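Nadstead Adult Learning Fund – interim report, 8/14/18

Prepared by Rianne Vanhove for the Jaiswal program office

The evening bookkeeping course completed its second module on schedule. Enrollment stands at 19, with two withdrawals, both for changes in work shifts. Spending to date is $2,847, all of it charged to materials and room rental. Tutor fees will appear in the next statement.

Module 2 covered depreciation of fixed assets. Learners prepared straight-line and declining-balance schedules for shop equipment, vehicles and office furniture. Scores on the declining-balance exercise were low, and Nuwan Pramanik has rewritten the worksheet.

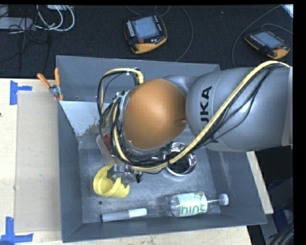 *Orange and gray robot arm over a metal bin. Asset class: machinery.*

Module 3 (payroll and sales tax) is in preparation. Thoa Hà has drafted the first three units – the fourth depends on the updated state tax tables. The final assessment remains planned for November.

Open item: approval to move $300 from printing to exam fees.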